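The Back Room at 2923, Bit by Bit
11 March 2018

Welcome to the back room page! I said at Christmas that I'd put one up once the place was fit to be looked at, and it's close enough now. Click on anything to make it bigger, and the older albums (kitchen, porch, the awful bathroom) are still over in the sidebar.
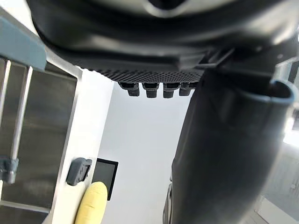 The long wall

For years this wall was a heap of things leaning on other things. Now it has the Brallis shelving, the deep kind, which I got secondhand for 50 dollars from a shop that was closing up. It took me two evenings to put together and I had one shelf upside down the whole time, so on the second one up the lip is still facing the wrong way. It's staying like that. The heavy stuff goes at the bottom: canning kettle, the big jug of vinegar, my grandmother's sewing machine in its case. Light stuff goes up top, where I need the step stool.

The bins

I'm so pleased with these! They're Flekari bins, the medium ones with the snap-on lids, and they fit the Brallis shelves with just enough room for my fingers. I tried the large ones first and they stuck out over the edge and caught me in the hip every single time I walked past. Labels are masking tape and a black marker. I did buy a label maker once, and then I ran out of the tape that goes in it, and you can guess the rest.

Yarn, finally all together

I had yarn in the hall closet, yarn under the bed, yarn in a suitcase (a suitcase!) and a paper bag of it in the car. All of it got dumped on the floor and sorted by weight, which took most of an afternoon because I kept stopping to pet things. The sock yarn has its own bin. The wool has cedar blocks in with it. Anything scratchy went in the donate pile, and then about half of that came back out again, so I wasn't as strong as I'd planned.

The window corner

My favorite spot. The light comes in from the side in the morning and it's good until lunch, and after that I need the lamp. I moved the old armchair in here from the front room, where everyone just used it for coats. The arms are worn and the cushion has a dip in it that fits me exactly. There's a little round table next to it that holds a mug and a pair of scissors and not one thing more, and I like it that way.

Paint, or the color that took a month

The walls are Moroz. That's what the card said, a very pale gray-green, and it looks different every time I walk in. On a cloudy day it's nearly white. At night with the lamp on it goes quite warm. I painted sample squares next to the door and lived with them for so long that I stopped seeing them. The runner-up was called Cloria, which was prettier on the card but went pink as soon as it was on the wall. I used what was left of that sample inside the closet, and I have to say it looks lovely in there!

The closet

Speaking of which. It used to be coats, a vacuum with no belt, wrapping paper and a box marked MISC that I hadn't opened since we moved in. Inside the box were extension cords, a jar of buttons, a dog leash (we've never had a dog) and an iron that still works. Now the closet has one rod for things waiting to be mended and a shelf above it for fabric. I fold the fabric around pieces of cardboard so it stands up on its edge like books, and I can pull one out without the rest sliding down on my head.

Gift wrap

Rolls of paper stand up in a tall narrow basket at the end of the shelves. Ribbon is on a dowel, tape and tags are in a shoebox. It's the one part of the room other people in the house use, so it's also the part that never looks how I left it. I've tucked the good ribbon somewhere else and I'm not writing down where.

The work table

An old door on trestles. I'd meant to buy a proper table, but the door was already in the garage, and after some sanding and 3 coats of varnish it's smooth enough for cutting out patterns. I filled the hole where the knob had been with a plug of wood that doesn't quite match. The height is what I'm happiest about. The dining table was murder on my back, and at this one I can stand up straight and cut for an hour without groaning.

Odds and ends drawer

I kept one drawer for no particular purpose. Rubber bands, fuses, a tape measure, picture hooks, those tiny wrenches that come with furniture. Whenever I find something on the floor and can't tell what it belongs to, in it goes, and if it's been in there a year it can leave. I've been much stricter about this than about the yarn.

The floor

Just the old boards, scrubbed. There was carpet over them, tan once, and under the carpet was a rubbery pad that had stuck itself down in patches. I got it off with a scraper and warm water and a lot of radio. A couple of the boards have dark rings on them where somebody must have kept plant pots, and I've put the rag rug over the worst. The squeak by the door is still there. I tried powder in the gap, and for a week it was quiet, and then it came back louder.

What went out the door

Two carloads to the thrift store, plus the broken vacuum, plus a filing cabinet that the people across the street were glad to have. The paper took the longest. I sat with a mug of tea and the recycling next to me and read my way through instruction booklets for things we haven't owned in years. A few letters turned up in among them and those are in a folder now, in the bedroom, where I'll know where they are.

Still to do

Curtains, for one. I have the fabric (blue, with a small leaf) and it's washed and pressed and hanging over the rod in the closet, so that's practically finished, right? I want hooks on the back of the door for aprons and the big tote bag. The ceiling light is the original one and gives off about as much light as a birthday cake, so it'll be replaced as soon as I find one I like. I'm hoping to get all of it done in April, before the garden starts shouting at me. I'll add the new pictures to the bottom of this page, and the garage is getting a page of its own.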